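Mondstead College – Department of Household and Textile Studies
Course handout 4: Folding and storing knitted garments 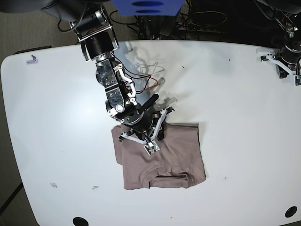
1. Purpose of this session

This handout accompanies the practical session on the care of knitted tops. Students are expected to have read the notes on washing and drying issued in May. The session deals with the plain short-sleeved t-shirt, and the same method applies, with small changes, to polo shirts and light jumpers.

2. Preparing the work surface

Work on a table that is clean, dry and larger than the garment when it is laid out flat. A smooth, pale surface is preferred, as lint and loose threads are easily noticed against it. Bags, drinks and pens are to be kept on the side benches.

Check the garment before folding. It must be fully dry, including the neckline and underarm seams. Items with stains are returned to the washing area and entered in the log.

3. The rectangular fold

Lay the t-shirt face down with the neckline away from you. Smooth the fabric from the centre towards the sides with the flat of the hand. Do not pull at the hem.

Bring one side in towards the centre, so that the new edge runs straight from shoulder to hem. Turn the sleeve back on itself. Repeat on the other side. The two long edges should now be parallel.

Fold the hem up towards the neckline, stopping just short of the ribbing. For shelf storage one fold of this kind is enough. For drawers, fold once more. Turn the bundle over and straighten it.

4. Common faults

Doubled fabric at one side. In the brownish-mauve t-shirt at the head of this handout, the left side is crumpled where the layers double over, while the upper right part lies flat. A fault of this kind is corrected by opening the last fold and smoothing the layer beneath. Pressing down on the top will not remove it.

Uneven edges. The bundle is close to a rectangle but its outline wanders. Check that the first two folds were parallel.

Stretched neckline. The ribbing has been used as a handle. Lift the garment by the body – never by the collar.

5. Storage

Folded tops are stacked with the neckline facing the same way throughout. Heavy cotton goes at the bottom. The Elten shelving in the store room is for finished work only; practice garments go back in the Jivine boxes. Stacks must not touch the shelf above.

6. Assessed task

Each student will fold and stack a set of garments supplied by the department. The task is marked out of 100. Marks are given for straight edges, flat layers, the condition of the neckline and the state of the table at the end. Work left on the table after the session will not be marked.

Written notes on the task are to be handed in by 31 July 2021, either on paper or through the course page. Late work is dealt with under the department's usual rules.

Further reading: Rajput Guide to Household Linen, chapter on knitted goods (library shelf 890).

Questions about this handout should be addressed to the module leader, Nabila Soliman.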